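Hellwig Adds Passkey Sign-In and Revised Recovery Flow to Plarnivard Mail

2025-08-09

Hellwig has released version 92 of Plarnivard Mail, its hosted email service for small and mid-sized organizations. The update adds passkey sign-in, changes the account recovery procedure and retires security questions for all account types.

Passkeys can be created from the Sign-In Methods page under Account. Each mailbox accepts several passkeys, and existing passwords stay valid until the user or a domain administrator removes them. Administrators can require passkeys for a whole domain or for selected groups.

Recovery now requires two registered contact points, one of which must be outside the user's own domain. Accounts with only one contact point are prompted at the next sign-in and can postpone the prompt until January. After that, mail delivery continues but changes to security settings are blocked.

The new flow was tested with 263 customer domains holding 2,819 mailboxes. "Most of the support tickets in the test came from outdated phone numbers," said Mireille Guérin, product manager for Plarnivard Mail. "The prompt now shows the last digits of the stored number before it sends a code."

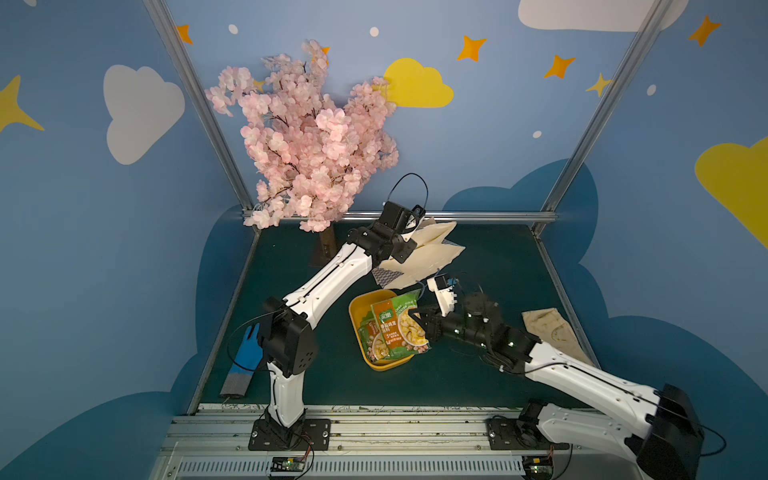 Domains with more than 500 mailboxes can schedule the change in stages through the administrator console. The audit log records each added or removed sign-in method, with time and device type. Log export is available in CSV format.

Older mail clients that do not support browser-based sign-in need an app password, which can be generated on the same page. App passwords created before this release remain valid.

The update is included in all current plans.

Press contact: Finn Schmieder, Hellwig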